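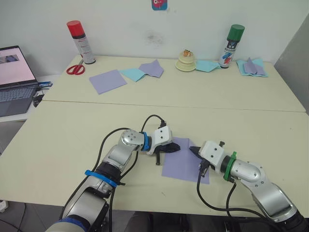

How to Write a Short Biographical Entry for a Local History Register

Ullo Local History Guides, Sheet 4
Prepared by Riku Sugiyama
Revised Jun 9, 2021

Scope

This sheet covers the compilation of a short life entry for a district register, such as the Grevbridge Register of Settlers. It assumes that the subject is deceased and that at least one civil record has been located. Entries for living persons follow a separate procedure and are not accepted under this one.

An entry runs to a maximum of 70 lines in the register's printed column. Most run well short of that. Family trees, house histories and business histories should be lodged as separate items and cross-referenced.

Step 1. Fix the identity of the subject

Record the full name as given on the earliest civil document. List every later spelling beneath it, with the source for each. Do not standardise a surname to the form used by living descendants. A subject baptised Ezeani and buried Ezeanie is entered under the first spelling, with the second given as a variant.

Where two people of the same name lived in the district at the same time, keep a separate work sheet for each and assign documents only when an age, spouse, occupation or allotment number ties them to one person. Unassigned documents go on a third sheet.

Step 2. Build the chronology

Rule a page into four columns: date, event, place, source. Enter each document as a separate line, even when several refer to the same event. Conflicts between sources will show up at this stage and should be left standing until Step 4.

Enter dates at the precision of the source. If a newspaper notice says only that a man arrived in October, the day column stays blank. A birth year calculated from an age at death is written with the prefix "calc." and may be out by a year in either direction, depending on whether the birthday had passed.

Step 3. Establish places as they were named at the time

Use the place name current at the date of the event, followed by the present name in brackets. The township of Truria, for instance, was gazetteered under that name only after the railway survey; events before then are entered under the name of the pastoral run. County, parish and shire boundaries moved more often than the names did, so check the boundary map for the relevant decade before giving a parish.

Avoid "first settler" and similar claims. If a source makes the claim, quote it and name the source. Land selection files usually show several applicants within the same season, and the order of lodgement is not the order of occupation. Such claims also pass over the Aboriginal people already living on the land, whose presence should be recorded wherever the documents show it.

Step 4. Resolve or report conflicts

Rank sources by how close the informant stood to the event, in both time and knowledge. A death certificate is good evidence for the date of death and weak evidence for the birthplace, which was supplied by a relative or, in some cases, by a hospital clerk. A headstone may have been erected decades after the burial.

If one version is clearly stronger, use it in the text and put the other in a note. If neither is, give both in the text: "born at Grevbridge or Truria". Do not average dates.

Step 5. Draft the entry

Write in the past tense and in this order:

Name, variants, dates of birth and death
Parents and siblings, in order of birth where known
Schooling and apprenticeship
Arrival in the district
Marriage or marriages, and children
Occupations and landholdings
Public offices, with terms
Death, burial and probate

Leave out a heading if nothing is known under it. Do not fill the gap with a general account of what people of the period did. A sentence such as "he would have attended the local school" has no place in the register unless his name is on the roll.

Offices need particular care. Shire councillors were elected to a riding, and the president was chosen by the councillors from among themselves. "Elected president by the ratepayers" is a common error in obituaries and is often copied forward. Check the term against the minute books, noting that a councillor filling a casual vacancy served only the balance of the term.

Children who died in infancy are listed with the others. Stillbirths are listed only if registered or recorded in a family Bible, and the Bible must be cited by its present holder.

Step 6. Cite the sources

Place a numbered note at the end of each sentence containing a fact. Each note gives the creator of the record, its title or series, the date, the item or page number, and the repository. For newspapers, give the title, date, page and column. Online trees are not cited. They can be used to find a record, and the record is then cited from the original or a digital copy of it.

Oral accounts are accepted with the name of the speaker, the date of the interview and the speaker's relationship to the subject. Obtain written permission before lodging a transcript.

Step 7. Check and lodge

Set the draft aside for 12 days, then read it against the chronology line by line. Confirm that the arithmetic works: age at marriage, interval between births, age at death. A child born less than seven months after a sibling usually points to a misread date or a second family of the same name.

Lodge 2 printed copies with the chronology and copies of all documents attached. Number the attachments to match the notes. Corrections received after printing are held on file and taken up at the next revision of the register.

Related sheets

Sheet 2: Reading Land Selection Files
Sheet 12: Abbreviations Used in the Register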